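Home | News | Products | Trade | Contact

Flistby launches Solletti floor paint for public buildings

April 2018

Flistby has added a water-based floor paint, Solletti, to its range for halls, corridors and practice rooms. It is meant for concrete and sound timber floors that carry regular foot traffic but no vehicles.

Solletti is supplied as a single-part product in tins of 2 litres and larger drums to order. It is applied by roller in two coats. The second coat may go on after four hours in a heated room, and the floor can be walked on in soft shoes the next morning. Furniture should be kept off for a week. Bare concrete needs the matching primer, which is sold separately.

The paint comes in 41 shades, most of them greens, blues and greys, all in a low-sheen finish. The finish was changed twice during development after trial users reported glare under strip lighting.

Trials were run with the contractor Ní Chonaill on 2,000 square metres of floor in community halls and music schools. The test areas were cleaned daily with a damp mop and a mild detergent.

"Most of the complaints we get are about patch repairs that show," said Fumiko Noguchi, technical manager at Flistby. "We spent a long time on batch matching — a tin bought later should blend with the first one."

Solletti replaces the older Detel paint, which will be sold until stocks run out. Detel can be overcoated once it has been washed and lightly sanded. Trade orders open in May. Delivery is free on orders of 60 litres or more.

Trade enquiries: Chelsea Kettle, Flistby sales office.

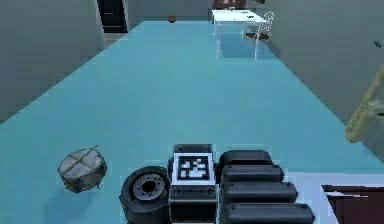
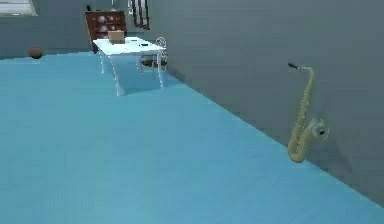
Room views with blue-toned floors and plain walls.

Comments

gravelpit: Does the primer work over old tile adhesive? We have a lot of it.

M. Tranter: Used Detel in our hall for years. Sorry to see it go but it did yellow near the windows.

hallkeys: Four hours between coats is fine if your heating works. Ours doesn't.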